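Keep the Clumsy Ones

Search this site
Search
Enter keywords

Most of the arguments I hear about training robot arms are arguments about how much. How many hours, how many rooms, how many objects. I want to argue about something duller, the deleting. I think we throw out too many examples, and I think we throw out the wrong ones.

For the last year I have worked on a household manipulation set we call Stirix. All of it is recorded in simulation. An operator drives the arms through a room full of furniture, picks something up, puts it somewhere, and the run is saved as one episode. Our target for the first release was 3000 episodes. In June we had nearly all of them recorded, and then we started the review, and the number began to go down.

The review rules were reasonable on paper. An episode was cut if the gripper closed on nothing, if the arm stopped moving for too long, if the operator changed their mind, or if the wrist passed between the camera and the task. By the end of the first pass we had cut 201 episodes. I signed off on most of those myself. I now think we should have kept the majority of them, with a label.

My reason is simple. A policy trained by imitation only knows the situations it was shown. If every example begins with the arm in a sensible place and goes straight to the object, the policy learns what to do from sensible places. Then it drifts an inch, as every policy does, and it is somewhere none of the operators ever was. The episodes where a person fumbles and recovers are the ones that cover that ground. Those were the ones in our bin.

The same goes for views. We had a rule that preferred level, open shots with the tabletop in the middle. Viewers like that, and so do the people who make slides. But the policy has to live with whatever the camera gives it, and much of the time that means a good deal of wall.

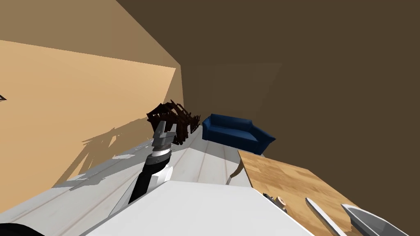

A simulated room at a strong tilt, gripper raised, with the table off to the right.

A reviewer looking at a view like that one will want to cut it. The fingers are pointing up, away from anything you could pick up. The table is pushed into a corner and the bowl on it is only partly in view. Behind the gripper there is a dark tangle of slats or bars that I would have trouble naming, and a spiky shadow on the wall as well. I understand the urge. But all of that is information the arm will have to sort through at some point, and I would like it to have met it before.

Kenna Mowat, who ran our review, disagrees with me, and her case deserves to be set out properly. She says that imitation copies everything, including hesitation. If you show a system 11 fumbles, it learns to fumble. She has a fair example from the earlier Gulham set, where one operator had a habit of pausing above the object before every grasp. The trained policy paused too, and sometimes it never came out of the pause. She spent weeks finding the cause.

I accept the example. I don't think it supports the rule. The trouble with Gulham was a habit that ran through the whole set with no mark on it. A labeled mistake followed by a recovery is different material. You can train on the recovery and leave the mistake out of the loss. You can weight it down. You can hold it back for testing. Once it has been deleted you can't do any of those things, and recording it again on purpose is hard. We tried. Operators asked to make errors make theatrical ones, big swings and obvious misses, and they recover from them too well.

There is also the matter of who decides. Our review was done by 11 people, working from one page of rules, and the page did not settle much. What counts as too long a pause? Some cut after a few seconds and some hardly ever did. So the set we shipped carries the taste of whoever happened to open each batch, and there is no record of it. The Stojanović lab, which shared a draft of its guidelines with us, asks reviewers to write a short reason next to every cut. It slows the work down. I still think it is the least we should do.

The strongest point against me is cost. Labels take time, and storage and training time are paid for by somebody. A team with a small budget may do better with a clean set it understands than with a messy one it doesn't. I would not tell such a team to keep every file. Crashes of the simulator can go. So can episodes where the controls were disconnected, or the operator had walked off - there is nothing to learn from those.

But a slow reach, a missed grasp, a camera looking mostly at a wall - keep them, say what they are, and let the people who train on them choose. We are starting on the next set, Butach, this fall. I have asked that its review page have three boxes where ours had two: keep, keep with label, cut. Kenna has agreed to try it on the first batch.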